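Trornora Shop Shelving - Gray Metal, Add-On or Starter Bay
Sold by Caron. Item 810.
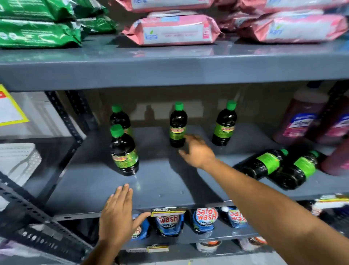 Can the shelves be moved once the bay is loaded?
Clear the shelf you want to move and the one above it, then lift the shelf off its brackets. The other shelves can stay stocked.

The Trornora bay is made for household goods: cleaners, refill bottles, wipes and other packs. Tall bottles go on the middle shelves, flat packs higher up. The front lip takes clip-on price labels, so there is no need for tape.

What you get
Starter bay: 2 uprights, 5 shelves, back panels, brackets, feet
Add-on bay: 1 upright, 5 shelves, back panels, brackets, foot
Price label clips are sold separately under the name Stollix.

Assembly
Two people should put the bay together. Set the feet level before hanging the first shelf - a bay that leans will not take the back panels. Wipe with a damp cloth and mild soap.

Delivery
Bays ship flat. Orders over $2000 ship free. For a store layout or a bulk price, ask for Marites Evangelista at the order desk before 4 p.m.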